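## 4. Entering box office returns

Pirnine accepts daily returns from cinemas by file import or by hand. Use manual entry for single-screen sites that don't supply a file.

1. Open **Returns > New** and choose the territory. Overseas territories are listed after the domestic ones.
2. Select the title. If a film was released under two names, use the one on the distribution contract - Pirnine won't merge them later.
3. Enter the gross in local currency, without separators. Do not convert it yourself.
4. Enter admissions and the number of showings, then press **Save**.

**Note:** A site with more than 30 screens must be split into two blocks. Each block takes its own return.

**Caution:** Saving a return for a date that already has one overwrites the earlier figures. The old values are kept in the log for 135 days.

Preview screenings are entered on a separate line with the code PV. They count towards the opening weekend only if the distributor has ticked **Include previews** on the title record. 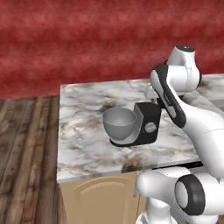 ### 4.1 Importing a file

1. Save the file as plain CSV, with no more than 600 rows.
2. Go to **Returns > Import** and pick the site profile (Zinulel or Guerra format).
3. Check the preview table. Rows in amber have no matching title.
4. Press **Commit**. A full file takes about 4 minutes.

Returns from the Trurnavska circuit arrive with tax included. Set **Tax basis** to *Gross* before committing.

Requests for new site profiles go to Vusumuzi Cele.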